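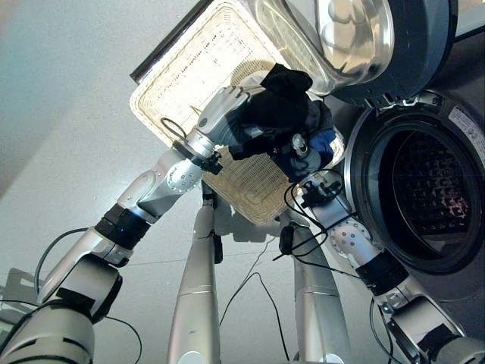
겨울잠 자는 박쥐는 봄까지 한 번도 안 깨나요?

겨울 동안 여러 번 깹니다. 체온을 평소 수준으로 올렸다가 몇 시간 뒤에 다시 떨어뜨리고, 그걸 봄까지 반복합니다.

동물행동 게시판 > 포유류 > 동면

글쓴이: 굴뚝새밥
아이 책에 "박쥐는 가을에 잠들어 봄에 일어난다"고 돼 있어서 제목처럼 여쭤봤습니다. 첫 줄 답은 관리자님이 위로 올려 주신 거네요. 감사합니다. 그런데 이해가 안 되는 게, 먹을 것도 없는 한겨울에 체온을 올리면 지방만 쓰는 거 아닌가요? 왜 깨는지 아시는 분 계신가요.

돌쩌귀
지방 많이 씁니다. 겨울에 쓰는 에너지의 대부분이 깨어 있는 그 짧은 시간에 나갑니다. 잠든 동안에는 심장도 아주 느리게 뛰고 체온이 동굴 온도 근처까지 내려가니까 거의 안 쓰고요.
왜 깨는지는 제가 알기로 물 때문입니다. 습도가 높은 굴이라도 날개막으로 수분이 계속 빠져나갑니다. 깬 박쥐가 벽에 맺힌 물방울을 핥는 건 저도 봤습니다.

늪지관찰
물 하나로 설명하는 건 무리라고 봅니다. 땅다람쥐도 동면 중에 주기적으로 깨는데 깨서 물을 안 마시는 경우가 흔합니다. 박쥐만 따로 놓고 보면 그럴듯해도 동면하는 포유류 전체로 보면 안 맞아요.

돌쩌귀
저는 박쥐 얘기를 한 겁니다. 땅다람쥐는 날개막이 없잖아요. 수분 손실 조건이 다릅니다.

늪지관찰
조건이 다른데도 둘 다 깬다는 게 제 요점입니다. 그럼 공통 원인이 있을 수 있죠. 수면 부족 얘기도 있습니다. 동면 상태의 뇌파는 보통 잠의 뇌파와 달라서, 체온을 올린 다음에 진짜 잠을 잔다는 가설입니다. 이것도 반론이 있어서 확정된 건 아닙니다.

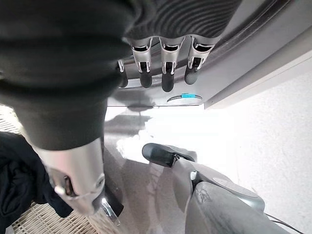 검은색 천을 쥐고 있는 로봇 손

굴뚝새밥
잠을 자려고 깬다니 신기하네요. 아이한테 어떻게 설명해야 할지... 그럼 깨는 간격은 일정한가요?

서까래
종마다 다르고 온도 따라서도 다릅니다. 따뜻한 굴일수록 자주 깨는 편이에요. 한 굴 안에서도 입구 쪽이랑 안쪽이 다르고요.
저는 Vurna 폐광 조사에 두 해 겨울 따라갔습니다. 들어갈 때마다 마릿수를 적는데 그해 마지막 조사가 44마리였습니다. 안쪽 갱도 온도계는 3도였고요. 조사할 때 조명은 약하게, 말은 안 하고, 한 자리에 오래 서 있지 않습니다. 사람 때문에 한 마리가 깨면 옆에 붙어 있던 개체들도 따라 깨는 일이 있어서요.

돌쩌귀
Vurna면 관박쥐 쪽인가요?

서까래
관박쥐도 있고 윗수염박쥐 종류도 있습니다. 관박쥐는 천장에 매달려 있어서 세기 쉬운데 작은 애들은 바위틈에 들어가 있어서 빠뜨리는 게 많습니다. 그래서 저 숫자도 최소치로 봐야 합니다.
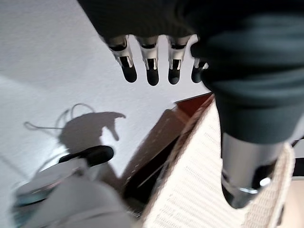 그리고 온도 기록계는 입구에 하나, 안쪽에 하나 해서 두 개를 걸어 뒀는데, 입구 쪽은 바깥 날씨를 그대로 따라갑니다. 안쪽은 겨울 내내 거의 안 움직이고요. 관박쥐가 한겨울에 자리를 옮기는 건 온도가 맞는 데를 찾아가는 거라고 같이 간 분이 그러더군요. 옮기려면 일단 깨야 하니까, 자리 이동도 깨는 이유에 넣어야 하지 않나 싶습니다.

늪지관찰
옮기려고 깨는 건지, 깬 김에 옮기는 건지는 그걸로 구분이 안 됩니다. 온도가 일정한 실험실에서도 깨거든요.

서까래
그 말은 맞습니다. 저도 현장에서 본 것만 적은 거라서요.

이끼도감
Margus Žukauskas가 쓴 「Drastitau 동굴의 겨울」에 이 얘기가 한 장 통째로 나옵니다. 저자는 면역 쪽에 무게를 둡니다. 체온이 낮으면 면역 반응도 거의 멈추니까 가끔 데워서 점검한다는 거죠. 흰코증후군도 거기 나옵니다. 곰팡이에 감염되면 평소보다 자주 깨고, 그래서 지방이 봄 전에 바닥난다고요.

돌쩌귀
그 책 읽었는데 흰코증후군 부분은 오히려 수분설에 가깝습니다. 곰팡이가 날개막을 상하게 해서 수분이 더 빠지고 그래서 더 깬다는 해석이 같은 장 뒤쪽에 있어요.

이끼도감
다시 펴 봤습니다. 말씀하신 대목 있네요. 다만 저자는 그걸 여러 해석 가운데 하나로 소개하고 결론은 안 냅니다.

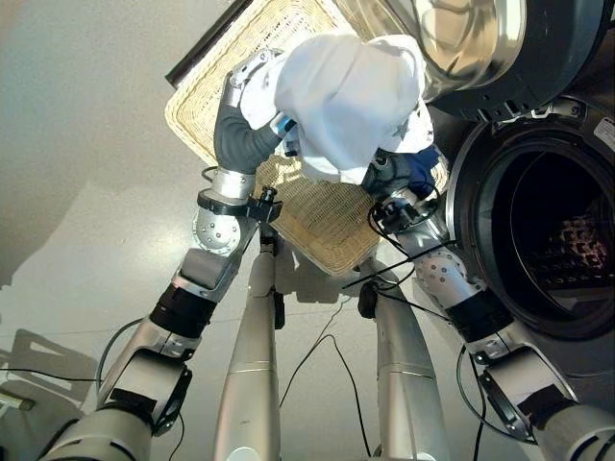 기울어진 바구니와 로봇 팔, 오른쪽은 드럼세탁기

굴뚝새밥
여러 이유가 겹쳤을 수도 있다고 이해하면 될까요? 그리고 하나만 더요. 저희 동네 뒷산에도 굴이 하나 있는데 아이랑 가서 봐도 되는지 궁금합니다.

늪지관찰
네, 겹쳐 있을 가능성이 있다고 보는 게 지금으로선 무난합니다.
굴은 겨울엔 가지 마세요. 한 번 더 깨는 만큼 지방을 더 쓰게 됩니다. 여름 저녁에 입구에서 좀 떨어져서 나오는 걸 보는 게 아이한테도 재미있을 겁니다. 새끼 키우는 굴이면 그때도 안에는 들어가지 마시고요.

서까래
동의합니다. 초음파 탐지기를 빌려주는 데가 있으면 빌려 가세요. Jalalitz 자연관찰원에서 9월까지 대여했었는데 요즘도 하는지는 전화해 보셔야 합니다. 대여료는 하루 3000원이었습니다.

돌쩌귀
탐지기는 Priedītis 거였죠? 배터리 덮개가 헐거워서 고무줄로 감아 쓰던 기억이 납니다. 소리는 잘 잡힙니다. 관박쥐는 주파수가 높으니까 다이얼을 위쪽으로 올려 놓고 들으세요.

굴뚝새밥
감사합니다. 겨울에는 책으로 보고 여름에 나가 보겠습니다. 책 문장은 제가 "가끔 깬다"고 연필로 고쳐 놨어요.

이끼도감
출판사에 메일도 보내 보세요. 저는 고슴도치 그림책 건으로 보냈더니 다음 쇄에서 고쳐 줬습니다.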